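A Long Run at the Pruitt Street Hall

Dwayne Benavides still has the key he was given the first winter he ran the Nolcombe homework club. It no longer fits anything. The lock on the side door was changed when the building was rewired, and the new key hangs on the same ring next to it.

In February the town of Nolcombe gave Benavides its Neighbor Award, which comes with a framed certificate and a seat at the head table of the annual supper. The hall on Pruitt Street seats 115 people, and every chair was taken. Several former students drove in for it, one of them from Fulgate, with a baby in the back seat.

Benavides, a retired surveyor, is 78. He grew up on a farm outside town and left school early to work, then went back at night to finish. He says he never cared much for speeches and kept his own short. He thanked the cooks, thanked his late wife, Ema, and sat down before the applause had started.

The club began in the church basement with a borrowed blackboard and a coffee urn that leaked. Ema had been a school secretary and knew which children went home to an empty house. She made a few phone calls. Benavides was supposed to help with math until someone better came along.

"I told her I would do it through spring," he says. "She didn't say which spring."

The club moved to the hall after the church basement flooded. The town charged no rent for the room as long as the club did its own cleaning, and that arrangement has held through four mayors. Two afternoons a week the folding tables go up along the north wall. Older students work at the end near the stage, where it is quieter, and the younger ones sit by the kitchen. 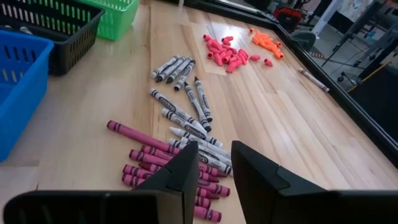
Money has always been the harder part. The club runs on $3000 a year, most of it from the fall pancake breakfast and the rest from whatever comes in through a slot in the office door. Benavides keeps the accounts in a green ledger and can tell you what was spent on pencil sharpeners in any given year. Snacks take the largest share. Paper comes from a print shop that saves its offcuts, and a lot of the art supplies arrive secondhand in shoeboxes, which is how a club ends up with a pile of magenta crayons and has to go looking for a green. He has learned to ask for specific things when people offer to help. A general request brings encyclopedias.

The homework itself has changed more than the room has. Long division is taught by a method Benavides had to learn from a fourth grader, and he admits that he checked it against the old way for a month before he trusted it. Older students bring laptops and need the wireless password, which is written on a card above the sink. He does not help with anything on a screen. There are high school tutors for that, three of whom came through the club themselves.

What he does is sit down next to whoever looks stuck. He reads the problem out loud, slowly, and waits. Parents have asked him what his method is, and he has told them that it is mostly the waiting.

Turnout goes up and down. There was a year when a new bus route meant that children from the east side could not get home afterward, and the tables were half empty until the district added a late stop. Benavides wrote eleven letters about that bus. He kept copies of all of them, along with the two replies.

He plans to hand the ledger to one of the tutors' mothers this summer, after going through it with her line by line. He has not said anything about handing over the chair by the kitchen. His knees are bad and he no longer puts up the tables, but he gets there early and unlocks the side door, and he stays until the last ride has come.

Supplies for the club can be left in the box inside the front entrance of the hall. Colored pencils, graph paper and working calculators are needed most.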